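5.3 Grabación de episodios con dos pinzas manuales

Requisitos: estación Udau calibrada (véase 5.2), ambas pinzas emparejadas y al menos 40 GB libres en la unidad de registro.

1. Encienda las dos pinzas y espere a que el programa Indel las muestre en la lista de dispositivos.
2. Abra la vista previa de cada cámara de pinza.

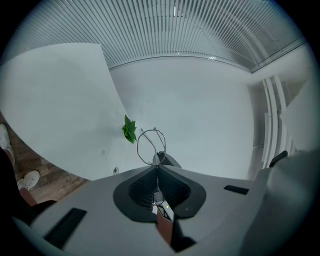
La vista previa sirve para validar la exposición y el campo visual antes de grabar. Compruebe que el cuerpo de la pinza ocupa la parte inferior y que quedan visibles los objetos de la tarea – en este caso, el contorno de alambre y las hojas verdes. La curvatura de las líneas rectas es propia de la óptica y no se corrige en esta fase.

3. Coloque los objetos sobre la mesa blanca. Varíe la posición inicial en cada episodio.
4. Sujete una pinza en cada mano y oriente las mordazas hacia el tablero.
5. Inicie la grabación y mantenga las pinzas inmóviles durante 4 segundos.

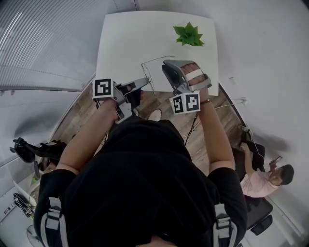

Figura 5-4. Operador con ambas pinzas dirigidas hacia la mesa, vista desde la cabeza. Marcadores fiduciales en las dos pinzas.

PRECAUCIÓN: no cubra los marcadores con la mano ni con el cable. Una pérdida de seguimiento superior a 190 ms invalida el episodio.

6. Ejecute la tarea a velocidad constante. Evite los cambios de agarre que no formen parte de ella.
7. Detenga la grabación y asigne la etiqueta: válido, fallido o descartado.

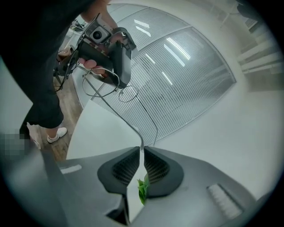
Figura 5-5. Pieza verde entre los dos dedos de una pinza; gafas de montura fina bajo la otra.

NOTA: los episodios fallidos se conservan – el filtrado se realiza en el paso de exportación (5.4). El conjunto de referencia Brallotport contiene casi 1830 episodios de ambos tipos.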